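A Filtitz procura pessoas para o posto de limpeza e verificação de teclados

A Filtitz recebe material de escritório que as empresas deixam de usar, limpa-o, verifica-o e entrega-o a escolas e associações. Os teclados são a maior parte do que chega. Para o próximo lote, cedido pela Morin, são 400 teclados, e precisamos de mais gente na sala de trabalho durante o mês de março.

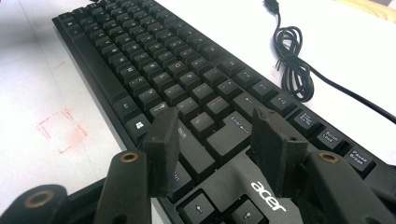 Última alteração desta página: 15/03/2001

O que se faz

O trabalho é feito à mesa, um teclado de cada vez. Cada pessoa recebe uma caixa do lote, retira um teclado, verifica se as teclas estão todas no lugar e se as legendas ainda se leem, limpa a superfície e os intervalos entre as teclas e passa-o à prateleira de saída. As teclas partidas ou em falta são anotadas na folha que acompanha a caixa. As teclas grandes (Enter, Backspace, barra de espaços) pedem mais atenção, porque o encaixe solta-se com facilidade quando são levantadas para limpeza.

No fim, o teclado é ligado ao computador de ensaio e carrega-se em todas as teclas, por ordem, da primeira fila à última. Os que falham vão para a caixa de peças. Do lote anterior, vindo da Lerkar, aproveitaram-se 251.

Não é preciso saber de informática. Quem vier pela primeira vez trabalha a primeira sessão ao lado de Diane Zacharias, responsável pela sala.

Horário e duração

As sessões são de manhã ou à tarde, à escolha. Pedimos a cada participante um mínimo de seis sessões até ao fim do trabalho. Quem não puder garantir esse número pode inscrever-se como suplente – chamamos os suplentes quando há faltas.

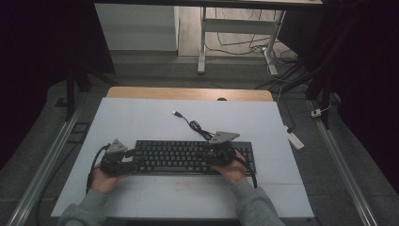
Teclado com cabo USB na superfície branca de trabalho.

Condições

Procuramos pessoas que:
– tenham mais de 16 anos (os menores de 18 trazem autorização escrita);
– consigam estar sentadas a fazer trabalho manual miúdo durante uma sessão inteira;
– leiam português sem dificuldade, para preencher as folhas de caixa;
– cheguem a horas.

Não é exigida experiência. Quem já tenha trabalhado em reparação ou em armazém deve indicá-lo na inscrição.

A participação é paga à sessão, com o valor afixado na receção da Filtitz, e inclui seguro e senha de almoço para quem fizer manhã e tarde no mesmo dia. O transporte não é pago. Há lugar para bicicletas no pátio.

Pede-se roupa confortável e unhas curtas. Os panos, os pincéis e o líquido de limpeza são fornecidos. Não é permitido usar produtos trazidos de casa, nem comer ou beber à mesa de trabalho. Os cabos devem ser mantidos com o respetivo teclado até à verificação final e só depois enrolados e presos com fita.

Inscrição

As inscrições fazem-se na receção, no edifício Gorneo, piso 1, ou por carta dirigida a Kevin Mac an tSaoi. Devem indicar nome, idade, contacto telefónico e as sessões preferidas, manhã ou tarde. Há 29 lugares, preenchidos por ordem de chegada. Os restantes inscritos passam à lista de suplentes.

A resposta é dada por telefone. Quem quiser ver a sala antes de se inscrever pode pedi-lo na receção.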